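3.2 Where the bottle stands: closures and the last step of pouring
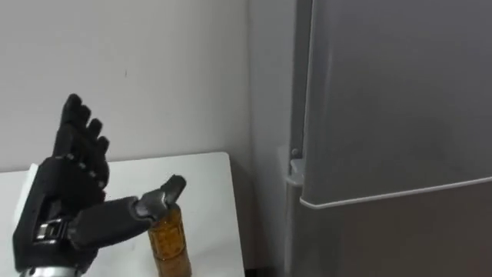 Figure 4. Bottle on a white table, with a thumb tip resting against its top.

Most work on household bottles starts with the contents. We wanted to start with the top, and the more time we spent in people's kitchens the happier we were with that choice. A closure is touched every single time a bottle is used, it gets sticky, it gets lost, it gets swapped for the cap of some other bottle, and yet the diaries kept by earlier studies of home storage tend to give it one line or none at all.

Our diary sample came from two towns, Vineck and Dovel, and was collected by Shamim Malik over a single October. Households wrote down each time a bottle was opened, what was in it, and how it was closed again (or left open). We ended up with 1,972 usable entries from 345 households, which was far more than we had hoped for. People turned out to love writing about their bottles! Many added notes we had never asked for: which cooking oil drips, which vinegar has to be opened by someone else, which syrup lives upside down.

We sorted closures into four groups: screw caps, flip tops, stoppers, and everything else. The last group sounds like a leftover, and it began as one, but it gave us some of our best material. It holds corks cut to fit, foil held on with a rubber band, and a good many caps that had started life on a different bottle. Swapping of this kind was reported in 331 entries, and it was more common in Dovel, where several families buy oil in large cans and refill smaller bottles at home.

The first pattern we want to bring out is placement. A bottle that is opened daily drifts toward the edge of the counter nearest the stove, and its closure gets looser as the day goes on. Respondents described a cap as "on" when it was merely sitting there, and they kept "closed" for a cap that had been turned. The distinction was so regular across both towns that we went back and recoded the whole set to keep it. One respondent in Vineck wrote that her fish sauce was "on but not closed until bedtime," and we borrowed the phrase as a working label for the entire category.

The second pattern concerns age. Older respondents were much more likely to move a bottle from its shelf to a table before opening it, and to hold it steady against the surface while they worked on the top. They told us this saved their wrists. Younger respondents mostly opened bottles in the air, one hand around the body and one on the cap, and their diaries mention spills a good deal more often. We are careful here, as the two age groups also differ in what they cook and in how large their bottles are. Bottles that had been refilled at home were left out of this comparison.

Bottle size matters too, and we did not see how much until we split the entries at 300 milliliters. Below that line, people picked the bottle up without a second thought. Above it, the diaries fill with small routines: a cloth under the base, a tilt toward the sink, a wipe of the neck before the cap goes back on. We found these notes a delight to read, and Section 3.3 takes them up in detail, beginning with the cloth.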